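Chapter 6
Looking After the Gripper Cell

What you'll be able to do by the end of this chapter

Put a two-finger gripper cell through its morning check without the manual open on your knee.
Clean the fingers, the wrist camera and the work surface in an order that doesn't spread the dirt around.
Re-seat a pair of fingers and tell whether they close squarely.
Decide when a fault is yours to fix and when to ring somebody.

Words to watch for: finger pad, jog, home position, tool point, teach pose, backlash, witness mark

6.1 A Sunday with grit in it

I learned most of what's in this chapter on one long Sunday in January, at a workshop in Katdale, on my knees beside a bench with a torch in my teeth. The cell had been picking up garden tools all week for a sorting trial, and by Saturday night it had started dropping them. It wasn't dropping all of them, mind you. It would grip a trowel, lift it a hand's width, and then the handle would slowly roll out of the fingers like a pencil off a desk.

I did what most people do the first time, and went straight to the software. I raised the grip force. I slowed the lift. I taught the pick pose again from scratch, twice, and saved over the good one while I was at it (more on backups in 6.5, and yes, I'm still cross with myself). After 80 test picks the cell was worse than when I'd walked in.

Then Erasto Lukumay turned up to collect a ladder. He'd spent years servicing packing lines over at Rastilton, and he didn't so much as glance at the screen. He stopped the cell, locked it out, and ran his thumbnail down the inside of the left finger. A little line of dried dirt came away under the nail.

"There's your program fault," he said, and went to find his ladder.

He was mostly right. There was dirt on the pads, and there was also a finger screw that had backed off by part of a turn, which we'll get to in 6.4. But the dirt came first, and if I'd looked for it first I would have had my Sunday lunch.

6.2 Why a dirty job changes your routine

If your cell moves clean cardboard boxes all day, you can get away with a wipe-down once a week. Soil is another story. It packs into the grain of a pad, it gets dragged onto the bench, and the fine stuff finds its way to any slide or bearing that isn't well sealed. The trouble is that it builds up gradually. You don't see a failure, you see a grip that's a tiny bit lazier than yesterday's, and you get used to it.

So the first thing I'd like you to do, before we touch a tool, is stop thinking of the gripper as the machine. The machine is everything the gripper meets. That means the fingers, the arm behind them, the camera at the wrist, the tabletop, the bucket or bin, and the things being picked up. Any of those can make the fingers look guilty.

Here's the rule we used at Katdale from then on, and it's the one I'll use right through the chapter. Look, then clean, then check, then adjust. You don't adjust anything until the first three are done. Adjusting a dirty gripper just teaches it to be wrong, and when you do finally clean it you've got two problems.

6.3 Before you put a hand in

You read Chapter 2, so I won't repeat all of it – but please don't skip this bit because you're keen to get started.

Run the arm to its home position, with the fingers open and empty. Stop the cell with the proper stop and not just the pause key. Lock it out, tag it, keep the key in your own pocket. If your gripper is air-driven, dump the air and wait for the gauge to drop, as a cylinder can hold enough pressure to close on a finger with the power off. If it's electric, try the start button once after lockout, so you know for certain that it's dead.

Put on your safety glasses as well. Dried clay flicks when you brush it, and it always seems to flick upward.

Now get your gear together: a soft brush, lint-free cloths, a mild cleaner the gripper's maker is happy with, a hex key set, a torque driver, a paint pen and the logbook. We had a Codetti driver with a nice clear scale on it, but any decent one will do if it's been checked lately. Leave the air gun on its hook. It's quick and it's satisfying, and it'll blow grit straight into the slides.

6.4 The order of work

Work from the top down. Start at the wrist and brush the camera housing, then clean the lens with a fresh cloth. Do the finger mounts next, then the pads, and leave the tabletop till last, so whatever you've knocked loose lands on something you haven't cleaned yet. It sounds too obvious to write down, but I've watched people with 21 years in the trade wipe the bench first and then stand there brushing dirt onto it.

When the pads are clean, look at the screws that hold each finger. At Katdale we drew a line of paint across every screw head and onto the metal beside it. That's a witness mark. If the two halves of the line don't meet any more, the screw has moved, and you've found out without picking up a tool. Ours had moved on one side only, which explained why the handles rolled the same way each time.

Jatoi, the firm that fitted out our cell, asked for a full check every 50 hours of running. We settled on a quick one each morning as well, and our dropped picks went from almost 52 a week to so few that we stopped moaning about them at smoko.

Before you turn to the first exercise, spend a minute with Figure 6.1 and decide what you'd want to look at, and in which order.
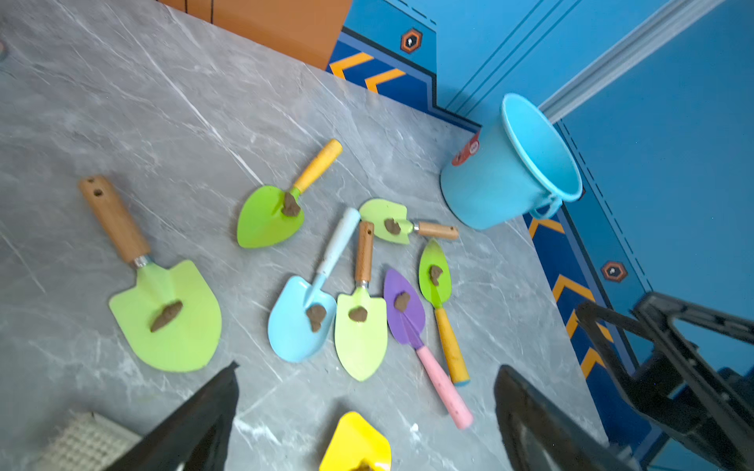 Figure 6.1 Wrist camera view of the open fingers, with soil-laden garden tools and a bucket on the tabletop.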